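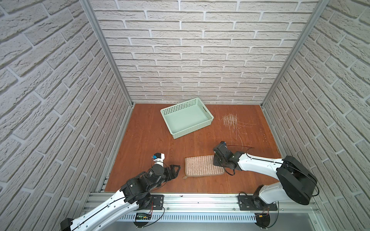 by Jondunier

Home Kitchen Laundry Small Fixes Ask

Search this site Go

How to Fold Small Cloths So They Stand Up in a Basket

I love a basket of folded cloths. You reach in, you pull one out, and the rest stay put! It took me ages to get there, because I used to stack mine flat and the pile would slump the minute I went for the one at the bottom (always the bottom one, always the one I wanted). Filing them upright changed all that, and you can learn it in the time it takes the kettle to boil.

What you need

A small rectangular basket. Mine is mint-green plastic with rows of little holes in the sides and a handle slot cut into the short end. I like the holes a lot, they let a bit of air through.
A few cloths of more or less the same size. I'm using a beige and light-brown striped one with a hanging loop at the corner.
A flat surface with enough room to lay a cloth all the way out.

Before you start

Make sure the cloths are completely dry. Even a slightly damp one will make its neighbors smell musty, and then you get to wash the whole lot over again. Shake each one hard, twice if it has been crumpled in the bottom of the hamper. Wipe out the basket too. Lint loves those little holes, and an old toothbrush gets it out in no time.

The fold

1. Lay the cloth flat with the nicer side down. Find the hanging loop and turn the cloth so the loop is at the bottom left. I do this with every single one, so all the loops end up in the same place.

2. Smooth it from the middle outward with your palm. Fuzzy cloths like to creep, so go gently and don't stretch the edges.

3. Tuck the loop in under the corner. If you skip this it catches on the basket and drags the next cloth out with it!

4. Fold in half, bringing the top edge down to the bottom edge. Stripes are wonderful for this, they show you right away if you've gone crooked.

5. Now fold the long strip into three, one end in and then the other end over it. You should have a neat little packet with one smooth rounded edge.

6. Stand the packet up on its open edges. If it stays up by itself, you've got it. If it flops, open it out and fold again, a little tighter this time.

Filling the basket

Start at the end with the handle slot and work away from it, rounded edges up. Hold the first packet with one hand until you have two or three in, then they'll lean on each other and you can let go. Seven fits my basket nicely with thin cloths, fewer with the thick ones. Leave a finger's width at the end so you can get a cloth out without a fight.

If your packets poke up over the rim, fold into quarters at step 5 and they'll sit lower. Too short and they vanish down in there, so try one for size before you do the whole pile!

Freshly washed cloths go in at the far end, and I take from the handle end. That way the same two don't get all the wear. My striped ones have softened up beautifully doing it like this.

Next up: folding fitted pot covers and other awkward round things

Contact | © Petholm Home Pages | Back to top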